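Two-arm robot on a snack and drink shelf task -- what rules do you run with?

Posted in Workshop & Automation > Safety and good practice
Asked by flurnham_dave, 14th June
423 views

We have a two-arm robot in a ground floor room at Flurnham and it has been given a shelf task: pick bottles and chip bags from a small wire rack on a table and put them back. Up to now it has only handled foam blocks and empty boxes, and our written rules only cover those. I have been asked to write a page for the new task before the next group starts using it.

Things I am not sure about:

Do you allow full bottles, or only empty ones? Full is closer to the real job, but there are cables on both arms and more on the floor.

Is glass okay? Someone wants at least one glass bottle in the set because it is clear and the cameras have a hard time with it.

How close can a person stand while the arms are moving? The room is small. Right now people reach in and straighten a bag between runs without stopping anything, and I don't like it.

Do both grippers get to work on the same object at the same time? We have a red plastic ring that the two hands are supposed to meet at, and the fingers come very close together.

I have read the general standards for industrial arms, but most of what I found assumes a fence and a big cell. I am after what people really do day to day. Our room is 79 square feet of clear floor once the furniture is in.

Hamisi Lema
Accepted, 33 votes

I wrote the bench rules for a similar setup at Parkard, so I will go through yours in order. None of this replaces a risk assessment. You need one for the task as a whole, including the objects, even if the arm is sold as safe to work near. A slow arm holding a glass bottle is a different hazard from a slow arm holding foam.

Full or empty. We start every new program with empty bottles, caps on. Full ones are allowed after the program has done 83 clean cycles in a row with the empties. A drop, a bad grip or a manual stop sets the count back to zero. When you do go to full bottles, the weight changes, so check the payload setting and run the first few at reduced speed. Put a tray with a raised edge under the rack if you have the space. Power strips come up off the floor before any liquid is on the table, no exceptions.

Glass. Allowed here, one piece at a time, and it has to be written on the run sheet. Whoever is in the room wears safety glasses, and so does anyone who comes in to ask a question. Put the glass where the arm does not have to pass over it to reach something else. Set the grip force for that bottle and don't reuse the value from a plastic one. Check the neck and base for chips before each session and throw it out if you find any.

Distance. Don't use a number you got from a forum, mine included. It depends on the reach of your arms, their top speed in that mode and how long they take to stop. Measure the stopping time on your own machine with the heaviest object in the hand. Then put tape on the floor. If the tape ends up in the hallway, the speed has to come down.

Reaching in. This is the one I would fix today. Our wording is: "No hand crosses the table edge unless the robot is in protective stop and the person reaching in holds the pendant." Paused by the program does not count as stopped. A paused program can be waiting on a timer or a sensor and will start again by itself. We had two people who kept forgetting, so the line is now printed on a card on the table.

Two grippers on one object. Fine, but treat it as its own task with its own limits. The pinch point is between the two hands and it moves. Run it without the object first at low speed and watch the fingertips, then again with the object. Soft plastic is a good choice for this. Make sure both arms are on the same stop circuit -- I have seen a bench where the button only stopped one of them, and the other kept pulling.

Two more that you didn't ask about. Clip the wrist camera cables with enough slack for the full bend of the elbow, and go through the whole range by hand before you trust it. And take everything off the table that is not part of the run. Loose tools and cloths get picked up by the vision system or knocked off by an elbow.

zorkow_bench
11 votes

Agree with most of that. I think 83 cycles is a lot for a small group. We ask for 20 and it has been okay.

On chip bags: leave them sealed, and replace them when they get too crumpled. An old bag sits differently and people start changing the program to suit the bag. We write the date on the back in marker. If the bags hang over the top of the rack, decide if they get picked before or after the drinks and put that in the rules, because a bag that falls in among the bottles makes a mess of the run and then somebody wants to reach in.

Also fix the rack to the table. Wire racks are light and they slide when a gripper catches the mesh. We use two small clamps.

mk_savchuk
2 votes

just use water. juice and cola get sticky if they leak and you will be cleaning the fingers for a week. otherwise its common sense, keep your hands out

flurnham_dave
Comment on accepted answer

Thanks, this is what I needed. I have taken the pendant wording as it is and changed "table edge" to "tape," since our tape runs a hand's width in front of the table. Glass stays in for now, with the run sheet rule. I still have to measure the stopping time -- the manual gives it for one arm at full reach and I would like it for both. Going to ask for clamps too. 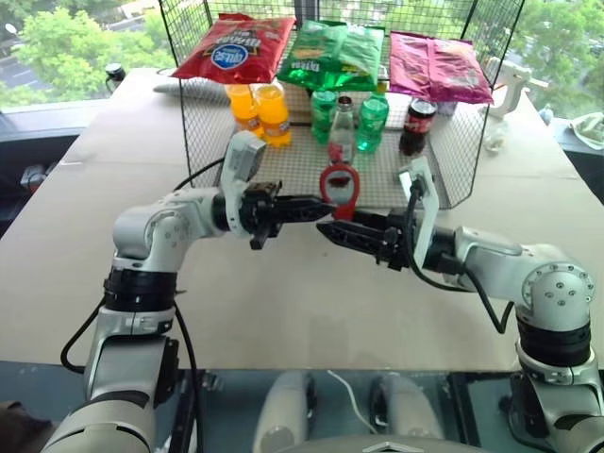

Both grippers at the red ring, with the drinks in the wire rack and the chip bags hung over its top edge.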